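Samoda Two-Arm Unit for Offices and Workrooms
Supplied and serviced by Tunstall

Overview | What it does | Your staff | Specifications | Service | Contact

The Samoda is a two-arm robot for the small jobs that come up all day in an office, workshop or break room. It works at floor and table height and goes into rooms that are already furnished. You do not need a fenced area, and you do not need to move the desks.

What it does

Most customers start the Samoda on waste rounds. It goes from bin to bin, and the bins stay where people like to have them. After that the usual next jobs are clearing cups from tables, returning hand tools to their shelf and bringing supplies from the stockroom. Jobs are set up on a tablet. A new job in a room the unit already knows takes 30 minutes to enter and test.

The unit does not sort waste by type. Sharp items, liquids and anything on your site's hazard list stay with your staff.

What changes for your staff

We ask every customer to settle this before delivery - who does the rounds now, and what will they do with the time?

At Kasholm, a repair and office site with 171 employees, the rounds used to fall to whoever was on the late shift. Clem Donnelly, the site manager, moved those hours to the parts counter, which had been short for two years. No jobs were cut and shift lengths stayed the same. Two people were trained as unit leads and get a small pay supplement for it.

"The first weeks were slower than doing it ourselves," Donnelly says. "People stopped to watch, or they moved the bins to help it. By September we had a floor plan taped to the wall and it settled down."

Wichai Chareonsuk is one of the two leads. He starts the unit, checks the log and handles the bins it skips. He asked for a paper list of skipped bins next to the tablet, and we now send one with every unit.

Some staff did not want the unit running while they were at their desks. Kasholm lets each room choose its own hours. We suggest you do the same.
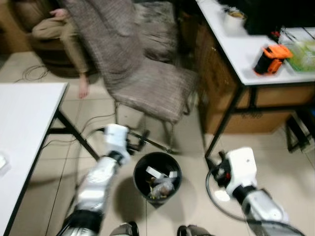 Both arms at a floor bin. Bin shown: black, round, open top.

Specifications

Arms: two, with one gripper each
Bins: round, open top, no lid
Floors: tile, vinyl, sealed concrete, short carpet
Rounds between gripper pad changes: 3000
Job software: Visum, installed before delivery
Order code: 398

Not suited to: stairs, long-pile carpet, outdoor use.

Service and training

The price includes one day of training on site for up to four leads. Gripper pads can be changed by a trained lead with the key supplied. All other repairs are done by Tunstall. Trial units for this season can be booked until 31st May, and the trial fee is taken off the price if you buy.

For a site visit, send us a floor plan and a list of your current rounds, including who does them and when.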